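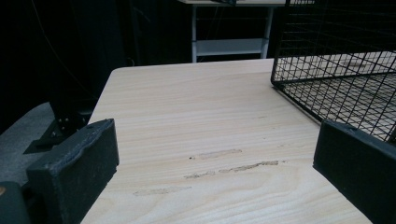 *Pale wooden tabletop with three grey-brown marks across the middle. Black wire mesh basket on the right.*

# Drarnness tabletop notes

Notes and record sheets on marks found on light-coloured wooden tabletops in ordinary use, and on what people say will shift them. Kept by Coralie Ngata, with corrections from Ka-ming Ng. Last revised 2023-03-30.

I started this after reading one too many cleaning guides that promised a "like new" surface in a single wipe. Most of them never say what the mark was, what the finish was, or who decided it had gone. I have tried to write those three things down every time. Where I couldn't, the field is blank, and I would ask anyone reusing the sheets to leave it blank.

## What's in the folder

| File | Contents |
|---|---|
| `marks.csv` | One row per mark, 997 rows |
| `treatments.csv` | One row per attempt at removing a mark, 453 rows |
| `advice.md` | Claims copied from leaflets and cleaning guides, with my comments |
| `katia/` | The older Katia sheets, typed up as they were |

The two tables do not match one to one. Plenty of marks were never treated, and a few stubborn ones were treated four or five times. Join on `mark_id` and check your result before quoting it to anybody.

## Columns in marks.csv

- `mark_id` -- a plain number. Gaps are rows Ka-ming threw out as duplicates.
- `table_id` -- one per tabletop. Two halves of an extending table get separate numbers.
- `kind` -- `scuff`, `ring`, `stain`, `scratch`, `dent` or `unsure`.
- `direction` -- `along` the grain, `across` it, or `none`.
- `colour` -- the recorder's own word. I gave up on a fixed list.
- `nearby` -- whatever was standing on the table when the mark was logged.
- `cause` -- filled in only if somebody saw it happen.

## A word about `nearby` and `cause`

These get mixed up constantly. A wire basket on a scuffed table looks guilty, and everyone who has seen the tabletop at the head of this file has told me that the basket did it. Perhaps. Metal feet and thin wire rims do get blamed for grey streaks, but so do shoe soles, belt buckles, pan bottoms and cheap rubber pads. Those three marks went in as `scuff`, with `basket` under `nearby` and nothing under `cause`.

The same goes for whether a mark is *in* the surface or *on* it. A smear of dirt and a worn patch can look much the same until you clean them. Use `unsure` freely. I would take 100 rows of `unsure` over a tidy guess.

## Treatments, and how much to believe them

Each row in `treatments.csv` gives the method, the number of passes and a result from 0 (no change) to 3 (can't find it). The result is one person's opinion by daylight. Ka-ming scored a batch of mine again in June and was meaner than I was nearly throughout, so both scores are kept, as `score_cn` and `score_kn`. I haven't averaged them and would rather you didn't.

Some remarks on the usual advice:

1. **Damp cloth, drop of washing-up liquid.** Try it first. Dull, and it shows you whether you are dealing with dirt. Dry the table afterwards, going with the grain.
2. **Pencil rubber.** Fair on short dark scuffs. It can leave a shiny patch on a matte finish, which the guides forget to mention.
3. **Bicarbonate paste.** It is an abrasive, however kindly people talk about it. Test it underneath the table.
4. **Walnut rubbed on the mark.** Oil darkens a scratch for a while. I can't see why it would help on pale wood, and our scores don't suggest it does.
5. **Melamine sponge.** Takes off marks and finish alike -- several of our high scores have "now dull" in the comments. Read the comments.

## Known problems

- The Katia sheets didn't record the finish. Please don't fill it in from the colour.
- Chiu and Usport are the names of two recording rounds. Usport used a shorter form with no `direction` column, so its rows are empty there.
- Row count was capped at 500 for the Chiu round, and the last few tables were done in a hurry.
- Pale tops are over-represented. Marks show up on them, so people report them. This tells you nothing about which wood marks more easily.

## Reuse

Copy, correct and pass on as you like. If you change a score, add a new column and put your initials in its name. New rows are welcome, provided the table was looked at before anyone cleaned it.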